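Subject: Re: [trarnisau-cooks] Knife care before the May supper 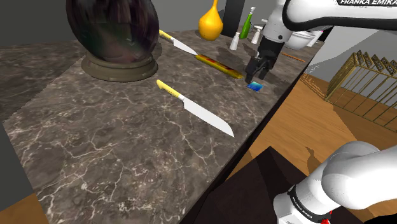 Thanks to everyone who answered my first note. I have tried to pull the replies together, and I want to deal with Kwesi's questions properly before we buy anything.

Kwesi Addo wrote:

> Amerley, before we spend money on new knives I would like to know
> what is wrong with the ones we have. At the last supper I used the
> big chef's knife for squash and it slid off the skin twice. Ebony
> says it only needs sharpening. Valdir says the blade is too soft to
> hold an edge and we should replace it. Also, who is taking them home
> to wash? Two of them had rust spots along the spine when I opened
> the drawer. And can we please stop cutting on the stone counter.
>
> Kwesi

On the first point, I think Ebony is right. I took the big knife home and spent an evening on it with a 2-sided stone, coarse and then fine. It went through a tomato afterward without any pushing. Valdir may still be right that it won't stay that way. I would like to use it for a month and see. If it is dull again after two suppers we can talk about replacing it.

The rust is from the dishwasher. The knives were put through on the hot cycle and left in there overnight with the door shut. From now on they get washed by hand, dried with a towel and put away the same evening. The spots came off with baking soda and a cork. There is a little staining left near the handle on the smaller one, but it does no harm.

I agree about the counter. Stone will take the edge off a knife in one evening, and so will a dinner plate. We own four good boards and they are in the tall cupboard behind the trays, where they are hard to see. Kekeli has offered to move them to the shelf under the window. Please put them back there when you are done. A damp dishcloth under the board keeps it from moving around.

For anyone who wants to sharpen at home, I hold the blade at 20 degrees or a bit less. A cheap way to find the angle is to stand the blade straight up, tip it halfway to the stone, then halfway again. That gives you 22 and a half, close enough for kitchen work – you can drop it slightly from there. Count your strokes if it helps, but I go by feel for the burr. Wipe the blade before you check it, and check it across the edge with your thumb, never along it.

The steel rod in the drawer does not sharpen. It straightens an edge that has folded over, so a few light passes before you start cutting is plenty. If the knife is properly dull the rod will do nothing for it.

On money, we have 419 left in the kitchen fund after the last Bovari order. The man at Clikesness quoted me for sharpening the whole drawer, and it came to more than I want to spend when several of us can do it ourselves. I would sooner put the money toward a magnetic rack, so the blades stop knocking into each other. Ebony is going to measure the wall next to the Abubakari room door. If the rack goes up there it needs to be high enough that children can't reach it.

Still open:

Bread knife. I can't sharpen a serrated blade well. Does anyone have a tapered rod I could borrow?

Peelers. We have three and none of them cut. I suggest we throw them out.

Valdir, you mentioned a spare fine stone. Is it still going?

I will be in the kitchen from 4:30 on the afternoon of the supper if anyone wants to bring a knife from home and try the stone.

Amerley Quartey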